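Home | Forums | Cells and Tooling | Simulation | Search | Log in
Reading time: 4 min

Thread: Peg cell, ring grasp offset after finger change

jgulyas
We run a small assembly cell in simulation before anything goes to the floor at Trutstead. One arm, parallel gripper, white work panel, a ring with a side tab that has to go over a peg. The fingers were changed in the model in January and the tool center point was re-entered by hand from the drawing. After that the ring pick started to land off to one side. Out of 900 runs, 74 failed at the pick. Before the finger change the same batch gave 9.

What I have checked so far:
- Joint zeros match the controller file.
- Panel height in the scene matches the fixture drawing.
- Gripper stroke and closing speed unchanged.
- Ring mass and friction unchanged.

The failures are not spread evenly. Most of them come when the ring spawns with the tab pointing away from the arm base. I would like to fix the cause before I touch the grasp planner.

palesa_n
Re-entered by hand from which drawing? We had a Dellau finger set where the drawing dimension was to the mounting face and the model origin was at the bottom of the adapter. The adapter was 4 mm. It doesn't sound like much until you rotate the wrist, then the error goes round with it. That would fit with your failures depending on tab direction.

Post a view from your workspace camera at the start pose. No overlays, please.

jgulyas
Start pose, default camera, no overlays. The drawing is the supplier one, dimensioned from the flange.
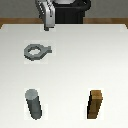

The grasp target is computed from the center of the hole plus a fixed offset along the tab direction. The approach is vertical, with the wrist turned so that the fingers close across the tab. With the ring lying where it does at this reset, left of the gripper and with the tab to the right, the pick goes through nearly every time. Turn the tab the other way and the same position fails. Spawn positions are drawn uniformly over the panel with a margin at the rim. The cylinder and the wooden block stay where they are between runs.

lkatona
I would look at the planner first. A fixed offset along the tab only works if the pose estimate gives you the right sign. A roughly octagonal ring body looks nearly the same every 45 degrees and the tab is the only thing that breaks it. If the estimate flips, you close on air or on the far side of the ring. The TCP is a distraction.

palesa_n
Disagree. If the sign flipped he would miss by the full length of the offset twice over, and he says it lands off to one side. Also the planner didn't change in January and the fingers did.

lkatona
The fingers changed, so the occlusion changed. Wider housing in the view means less ring visible at the last image before descent. That can flip a pose estimate without anyone touching the planner.

jgulyas
The pose is read once, at the start pose, and not updated during descent. From there the ring is in the clear, the gripper is at the back of the panel and covers none of it. It is also ground truth pose from the simulator in this batch, so no estimate is involved. I should have said so in the first post.

lkatona
Then I withdraw the occlusion. Log the sign anyway.

andor_h
Quick test that separates the two. Command the TCP to a fixed point just above the panel, then rotate the last joint through a full turn in steps while holding the point. Plot where the fingertip midpoint goes. If it stays put, the TCP is good laterally. If it draws a circle, the radius is your lateral error. Do it in the simulator with the fingertip body frame, not with the tool frame, or you are only measuring the number against itself.

We do this after every tool change at Zamside, on the real arms too, with a pin in place of a fingertip.

One more thing. Your peg and block are both standing at the near side of the panel. Check the housing clearance to the block with the wrist turned round. A contact there would push the arm a little and you would see it as an offset.

jgulyas
Logged contacts for the failed runs. Nothing between housing and block before closing. Sign of the offset is correct in all of them.

Ran the rotation test. It draws a circle with a 4 mm radius. The center is on the flange axis.

palesa_n
So the new fingers meet off the axis, or the model thinks they do.

jgulyas
The model does. I opened the finger file. The mesh was exported with its origin on one finger pad, with the gripper fully open, and the old set had it on the midline. I had copied the height from the drawing correctly and left the lateral values at zero, as they were for the old set. The visual mesh and the collision mesh share the same origin, so nothing looked wrong in the viewer.

andor_h
Fix it in the mesh, not in the TCP. If you put the lateral value in the TCP, the next person who loads the tool on the Gál controller will get a number that is wrong for the hardware.

ecsonka
I would do the opposite for now. Changing the mesh invalidates every stored run that references it, and we compare against those. Put the correction in the scene file as a transform between flange and finger body, leave the mesh and the TCP alone, and write it in the tool sheet.

andor_h
A transform in a scene file gets lost at the first copy. I've seen it more than once. But if you keep old runs for comparison I can see why you'd do it.

jgulyas
Went with the transform. Rotation test now holds its point within the solver tolerance. Reran the full batch with the same seeds, 9 failures at the pick, same as before January. The tool sheet has a new line for mesh origin, and the rotation test goes on the change list after the joint zero check.

lkatona
Are the 9 the same seeds as the old 9?

jgulyas
Seven are. The other two are rings near the rim. I will open a separate thread for those when I have the contact logs.

Previous thread | Next thread | Back to Simulation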